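Chapter 4
Thirst, Water and the Working Body

Before you read: What did you drink yesterday, and when? Write it down now, as well as you can remember it. You'll want the list again at the end of the chapter.

Your body is a wonderfully busy plumbing system, and most of the time you never have to think about it. Water carries sugar to your muscles, cushions your joints, keeps your eyes moist and takes heat out through your skin when you climb a flight of stairs in June. Even your bones hold water! All of this goes on while you're reading a bus timetable or arguing about lunch.

In Chapter 3 we looked at salt. Now we can put salt and water together, and that's where things get really interesting, since thirst depends on the balance between the two. When the blood becomes slightly saltier than usual, cells deep in the brain notice. They send out two orders. One goes to the kidneys, telling them to hold on to water. The other reaches you as a dry mouth and a sudden interest in the kitchen tap.

People have been fond of rules about drinking for a very long time. In the hill town of Morance, grandmothers still tell children to drink before a meal and never during it. Down the valley in Koval the advice is the exact opposite, and everyone seems to be thriving in both places. We'll come back to these two towns in Section 4.3, where you'll compare a week of food diaries from each.

Food counts too. A bowl of soup, an orange, a slice of melon - each brings water with it, and a person who eats plenty of fruit and vegetables may need fewer glasses than a neighbor who lives on toast. Tea and coffee also add to the day's total, though many people are surprised to hear it.

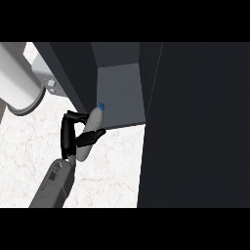
Ott Adomaitis wrote to us after using an earlier edition with an evening class in Grureck, and said that the diary exercise had changed the way the whole group thought about thirst. One student, aged 70, found that she drank 600 milliliters before noon and 800 after supper, with hardly a sip between. She moved one glass to mid-afternoon and was delighted to find the diary so easy to keep up that she carried on for 23 days.

Key words for this chapter: thirst, kidney, sweat, electrolyte, fluid balance

Section 4.1 begins with the kidneys. Keep your list from yesterday handy.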